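Budget season for automation nerds, part 2. Last thread was me yelling about quotes. This one is the boring stuff around the robot that eats the money, and I love it more than is healthy.

Quick recap for new people: small contract packing shop, stainless everything, blue totes everywhere. We want one cell doing tote-to-table picking by November. Grinda is quoting the arm and the cell, Bergeron is quoting the flow racks and carts, and I own the spreadsheet.

First thing I did was stop looking at arms and start looking at parts. We run 41 different containers through here and I'd been planning as if they were all one shape. Squat ones, taller ones, small caps, big caps. One gripper has to cope with the lot or we're buying two, and the second one was nowhere in my budget!

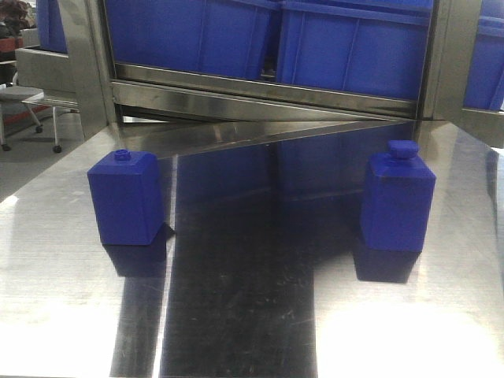

Lighting got its own line this week. I had zero dollars in there. Zero! Then I read the Grinda vision notes properly and shiny steel gets an entire page to itself. So now there's money for diffusers and for a matte mat to go on the bench, and the mat is so cheap I'm going to buy three and feel rich.

(If you've run vision over polished stainless, please tell me which mat you use and how it stands up to wipe-down. Ours get wiped a LOT.)

Next up, totes. I priced 60 new ones on top of what we have. The supplier changed the rim a while back and I don't want old and new mixed in the same lane. A couple of millimeters means nothing to a person. A machine that expects the rim in one spot will sulk all day.

Pro tip that cost me an afternoon: get the tote drawing BEFORE you ask for the rack quote. Bergeron's first question was outside width at the rim, and I'd sent them the inside width at the bottom. Very kind people. They only laughed a little.

Racks! My favorite part. I went in wanting powered everything and came out wanting mostly gravity with power only where a tote has to stop in the same place every time. Fewer motors, fewer spare parts, and the quote dropped enough to pay for the guarding.
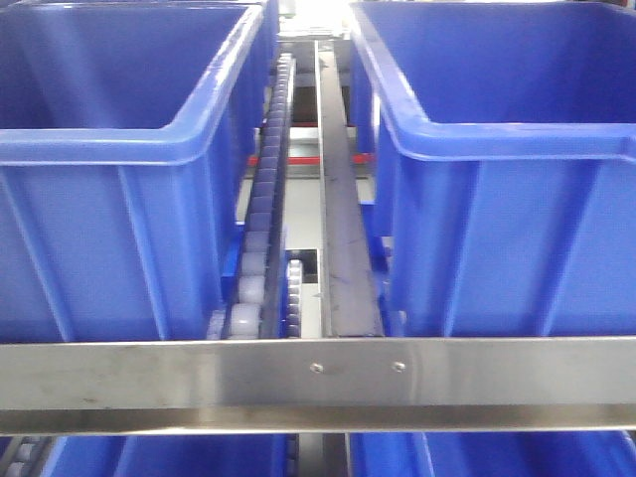

Spares are on the sheet from day one this time. Rollers, chain, a sprocket or two, a bag of the right screws. On the last project I left spares for "later" and later turned out to be a Monday morning with a line down and a courier bill I still think about.

My rule now is that if a part moves and we can't buy it in town, one goes on the shelf before startup. The full list for this cell came to $491, before the chain. I've spent more than that on pallets.

Somebody asked about software. We're trialing Skurico for the pick logic and Perkness for maintenance tracking. Too early for opinions, but both sent me a plain price list without making me sit through a call, so they get a gold star from me.

OK, floor space. This is where the plan got fun. I'd drawn the cell as a neat rectangle and forgotten that carts have to get in, swing round and get back out again while people are walking past. Carts don't turn on paper!

So I taped the whole footprint out and pushed a loaded cart through it, over and over. Lost 14 inches off one side of the cell. Much better to lose it to tape than to a fence that's already bolted down.

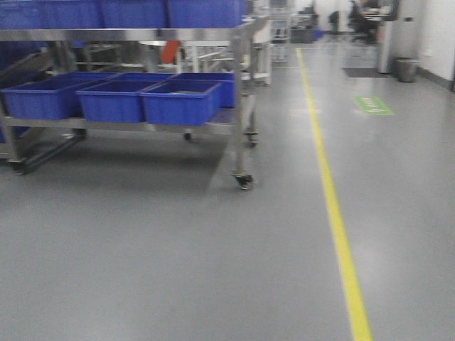

Casters went on the sheet too. Locking ones, all four corners, on every cart that docks at the cell. If the cart can creep while the arm is reaching into it, you've bought yourself a very expensive way of missing.

Also added: floor line repaint, new floor signs, two more outlets, one network drop. Each one is small. Together they were more than the gripper, and I would have sworn they were pocket change.

Where it stands tonight: the arm is less than half of the total. If your draft budget has the robot at 90%, go walk your floor with a notepad and come back to it.

Still open are guarding (hard fence or scanner, I keep flipping) and how many training days to buy. Leaning toward more training days. The night crew has better questions than I do.

Part 3 when Bergeron sends the revised rack drawing. Send me your forgotten line items in the meantime, I'm collecting them!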